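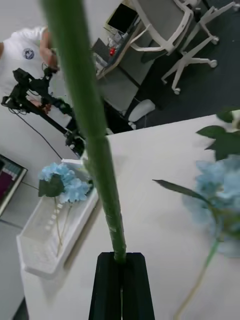 A green flower stem, its lower part wrapped in floral tape, over a white tabletop.

A New Tower Needs a Reason to Walk Past It

When the plans for the Seidel building were shown in February, most people in Plemside talked about the height. I understand this. We are a town of low roofs, and a tower with 151 apartments will change what we see from every street near the river. But I have lived beside tall buildings in two other countries, and I think we are discussing the wrong part of it. A person on the sidewalk meets only the first floor.

In the present drawings, the first floor has a lobby, a gym for residents, a mail room and one shop of 600 square feet. The rest of the side facing Astard Street is a wall of dark glass, 200 feet long. Behind this glass is parking. The developer, Plira, says the glass will be "activated with graphics." I do not believe that a sticker of a tree can activate anything.

Meinir Yorath, who spoke at the public meeting, asked why there could not be four small shops in place of one. The answer was that small shops are a risk, and that banks prefer one tenant with a long lease. Maybe this is correct for the bank. For the street it is a poor bargain. If the one tenant leaves, the whole corner is dark, and we have already seen this at the old furniture store, which stood empty for three winters.

I want to be fair to Plira. The company agreed to keep the maple trees and it moved the truck entrance to the back after the neighbors complained. The apartments are also needed. My own daughter looked for a place here for a year and then gave up and rented 62 miles away. I would not like to see the tower refused, and I am a little tired of neighbors who say they support housing and then find a shadow on every drawing.

Ronaldo Dela Peña has repaired shoes on Astard Street since before I came here. He told me he would take a small space in the new building tomorrow if the rent was possible for him. It will not be possible if there is no small space. The town is giving the developer four extra stories. It can ask for something in return, and it should ask before the permit is signed, when the developer still has a reason to listen.

So my request to the planning board is simple. Move the parking one level down or one level up, divide the front into small units, and put a door at least every 30 steps. The top floors can stay as they are drawn.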